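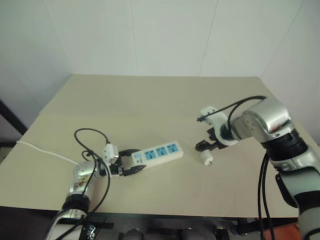
Dollport, July

Workshop tips: getting a plug into a socket with two arms

Plugging in is harder on the software than picking up. A cup can be an inch off and still get picked up. A plug can't. These notes come from the bench at Wesico, where Ilham El Fassi writes the control code and Abdelilah Benmoussa looks after perception.

Hold the strip with one arm. Let the left gripper clamp the end of the power strip and keep it there while the right arm brings the plug. Leave that grip closed until the right arm has backed away.

Find the socket again after gripping. Closing the fingers can shift the strip. Run the detector a second time and throw out the first pose.

Use the color. Blue socket panels on a white strip are easy to segment. A white plug against a white wall is not, so get its position from the arm and correct it with the camera only when the plug is over the table.

Stop short. Plan to a point 60 mm from the socket, pause, check the angle, then go in on a straight line at 10 mm per second. Above that speed our force readings lag.

Push with a limit. If the force climbs before the plug is at depth, back off 2 mm, turn the wrist slightly and try again. After 6 tries the planner should quit and ask for a person. Abdelilah wanted more tries, but they only wore down the pins.

Put the cables in the planner. Loops over a wrist take up room the arm model doesn't know about. Ilham adds a fat cylinder around each wrist and a keep-out strip along any cord lying on the table.

Log the misses. Save the camera image, the force trace and the planned path under one name. We use Wemosis for this, but a dated folder works.

Test with the strip's supply cord disconnected at the wall. Check it again after lunch.

Next page: drawers and hinges, with notes from the Abou Zeid shop.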